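Tempo de leitura: 2 minutos

Prateleira Midard: metal preto e madeira clara

Andei meses à procura de uma coisa destas para a entrada de casa e acabei por encomendar a primeira remessa para a loja também (quem me conhece já sabe como isto acaba!). A Midard vem desmontada numa caixa comprida e pesada, por isso peçam ajuda para a levar escada acima. Eu subi sozinha até ao terceiro andar e fiquei dois dias a queixar-me das costas.

A estrutura é preta, os tampos são de madeira, e cada tampo leva 900 mm de ponta a ponta. Monta-se com a chave que vem no saquinho dos parafusos. Apertem tudo só a meio até a estrutura estar de pé e bem nivelada — depois é que se dá o aperto final. Da primeira vez fiz ao contrário e tive de desmontar metade, com o jantar ao lume e tudo.

Quanto ao uso, depende muito da casa. O Stuart Hebden, que nos comprou duas em novembro, tem uma no escritório cheia de discos e a outra na cozinha, com os livros de receitas. Eu uso a minha à entrada, para o correio, os sacos das compras e o que for caindo por ali ao fim do dia.

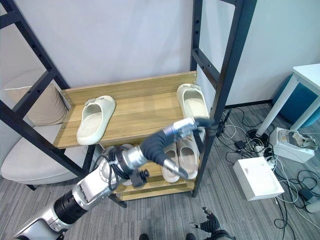

Midard em preto, com sandálias claras na prateleira de cima.

Limpeza: pano macio e ligeiramente húmido, mais nada. Detergentes com lixívia nem pensar, e copos molhados em cima da madeira também não, por favor! Uma vez por ano passo-lhe a cera Suvum, uma camada fina, e deixo secar de um dia para o outro com a janela aberta. A lata de 200 ml dá-me para várias passagens e também a temos à venda.

Perguntam-me muito pela Soriano, que é a irmã mais estreita. É bonita, sim, mas para livros grandes fica curta, e eu continuo a preferir esta. Se tiverem um corredor apertado, então pensem na outra.

Preço: 100 euros, com entrega em Tovotville incluída. Para outras moradas, escrevam-me com o código postal e eu faço as contas do transporte no próprio dia.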